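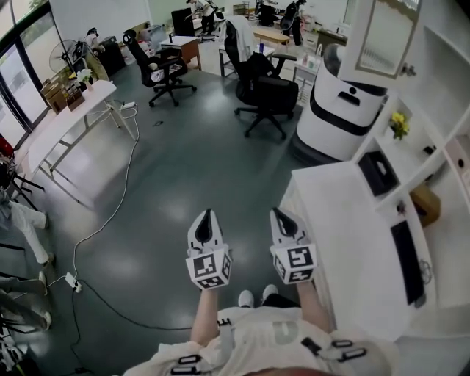

両手に一つずつ。窓辺の作業場で。

シャブナム・マルワットがこの仕事を覚えたのは五月で、それまでの彼女はヘルクモントの倉庫で、来る日も来る日も小瓶を箱に詰めていた。右手で瓶の首をつまみ、左手で仕切りを押さえ、くるりと回してラベルを正面に向ける。一日に800本。指のほうが先に覚えてしまって、頭は夕飯の献立や、故郷の母に書く手紙の文句のことばかり考えていたものだ。

その倉庫にケヴィニエ社の機械を入れるという話が来たとき、食堂はしばらくお通夜のようだった。けれども機械には先生がいるのだそうで、瓶の回し方を知っている人に来てほしいと言われ、まっさきに名前が挙がったのがシャブナムだった。本人はちっとも手を挙げていないのに、である。

先生といっても、教科書も黒板もない。白いグリッパーを左右の手に握り、胸にベルトを締めて、いつもの仕事をいつものようにやる。それだけのことが、はじめはまあ難しかった！　自分の指なら考えずに済んだことを、二本の爪ではいちいち考えなくてはならない。瓶は転がるし、仕切りは倒れるし、最初の日は一箱詰め終えるまでに日が傾いてしまって、彼女はその晩、ベッドのなかで少し泣いた。

「あんた、急ぎすぎるのよ」

そう言ったのはアイテン・コジャバシュである。オルコウの縫製工場に40年勤めた人で、シャブナムよりずっと年上で、布をたたむほうの先生をしていた。

「新入りの子に見せるつもりでおやんなさい。肘をこう、ゆっくり」

新入りの子、と言われて、シャブナムは昔倉庫で教えた若い人たちの顔を思い出した。瓶を落としては謝ってばかりいた子、三日で自分より速くなった子。あの子たちに見せたようにやればいいのか。そう思って肘を下げると、爪の先がすうっと瓶の首に寄っていった。
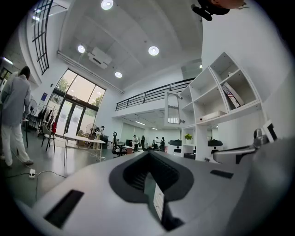 手もとから顔を上げると、窓の外は緑。

それからは早かった。昼休みになると二人は窓の近くに椅子を寄せ、アイテンの持ってくる甘すぎるお茶を飲みながら、いろんな話をした。アイテンは縫製工場の話をするとき、きまって膝の上で見えない布をたたんだ。角と角を合わせ、手のひらで一度なでて、また半分に。

「私のたたみ方がね、どこかよその町で、ずっと続くんですって。変な気持ちよ。嬉しいんだか、惜しいんだか」

シャブナムにもよくわかった。倉庫では詰める人が減り、残った人は機械の横で見張りをしている。昔の仲間からは、楽になったけれど手が寂しい、と電話がかかってきた。会社を恨む口ぶりでもなかったので、かえって返事に困り、こんど遊びに行くからねとだけ言って、まだ行っていない。

その約束を果たしたのは、101箱目を詰め終えた次の休みの日だった。ガラス越しに見せてもらった機械は、瓶の首をつまみ、くるりと回し、それから置く前にほんのわずか、ためらうように止まった。

「あれ、なんで止まるんだろうねえ。不良かと思ったけど、ちゃんと置くのよ」と仲間が首をかしげた。

シャブナムは自分の右手を見た。置く前にラベルの向きを確かめる、それは入社したてのころ、二度続けて叱られてからついた癖だった。

「それ、私だわ」

仲間は目を丸くし、それから声をあげて笑って、ほかの人たちまで呼びに走っていった。シャブナムはガラスの前に残り、次の瓶が回るのを待ちながら、アイテンに何と言って話そうかと考えていた。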